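# Open day at Nollach

Friday, June 28, 2019

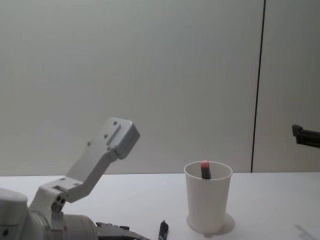
Nollach opens its doors once a year, and if you want to know how seriously a housewares company takes itself, go and stand in its test rooms for an afternoon. I had driven over from Porow with low expectations and a full tank. The leaflet promised "a journey through everyday objects," and the journey began in a corridor with a coat rack. But I came around to the place in the second room, where a plain white plastic cup had a table to stand on, tall and a little tapered, wider at the rim than at the base, the sort you've owned a dozen of without once choosing to buy one. I spent longer looking at it than I have spent looking at some cathedrals.

The guide told us the taper is what lets cups stack, which I knew, and that too little of it makes them jam together, which I knew from my own kitchen. She then passed around 20 early versions that had never made it to the stores. One had a rim so thick it was like drinking from a bathtub. Another was perfectly nice and had been dropped for reasons she said were "before her time." I'd have taken that one home if the man next to me hadn't held on to it all the way through the talk.

Next came the drop room. They let go of things from shoulder height onto a tile floor and write down what happens. Visitors got one turn each, and the line was the longest of the day – longer than the one for the free coffee. I dropped a soup bowl. It bounced, rolled under a radiator and had to be fetched with a broom. The adults clapped. The children wanted something to break and said so.

The Heo line has a room to itself, with better lighting and a carpet. These are the expensive ones: lidded boxes, a pitcher, a salad set in a green I can only call dental. Prices weren't posted, and that told me enough. I was more taken with the shelf outside, where somebody had lined up old Drellero picnic sets, the kind with a handle that pinches your fingers when you close it. My family had one. It pinched everyone, and we went on using it until the hinge gave out.

Practical notes, for anyone thinking of going next year:

- Tours leave every half hour and last longer than that, so they pile up by the stairs.
- Entry is free. Parking is 5 dollars, cash, in a field.
- Roughly 300 people were there by lunchtime. Go early.
- The cafeteria serves everything in the company's own bowls, including the sandwiches.
- The seconds shop closes before the last tour gets back.

I missed the shop for exactly that reason, but the guide said it opens again for a weekend in August. I need eight cups. I've already cleared the shelf.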